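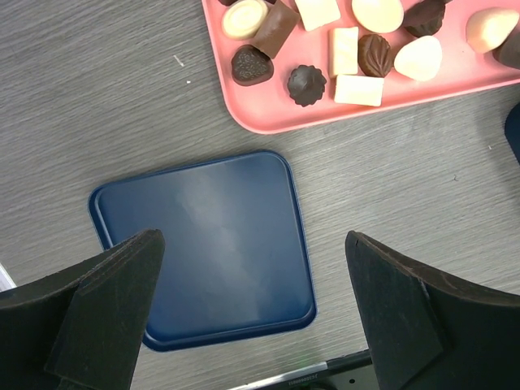 Sover opens its chocolate works at Kavuvden to visitors twice a year, and the February session covers moulding, cooling and hand sorting. The tour ended at the sorting table, where mixed pieces are held on a pink tray and transferred to a square navy one. The assortment is varied in section: a heart with a dotted top, a fluted dark piece with a domed top, a leaf with raised veins, and several plain white rectangles. The leaf is the most instructive, as the veins show how much detail the mould will carry.

The building was formerly the Lakmont dairy, and the drains in the floor date from that period. Hairnets and overshoes are issued at the door. Watches and rings go into a locker.

Tempering is done in two machines, each holding 65 kg. The dark runs on one and the white on the other, with a full clean if they are ever exchanged. Our guide put the clean at 43 minutes, excluding drying. Moulds are polycarbonate, washed without detergent and buffed with cotton wool before use. Sover keeps 949 of them on numbered racks along the north wall — older patterns at the bottom, where they are awkward to reach.

The cooling tunnel was running but empty during our visit. The enrobing line, supplied by Munasinghe, was covered and is due to start in March. I would have liked to see the filling stage, which was described only from a wall chart.

Tasting consisted of 4 pieces per person, served with water. The white was sweeter than I prefer; the dark had a clean snap and no visible bloom.

Parking is at the rear, off the lane. The stairs to the mould store are steep and there is no lift.

Visited 2 Feb 2020.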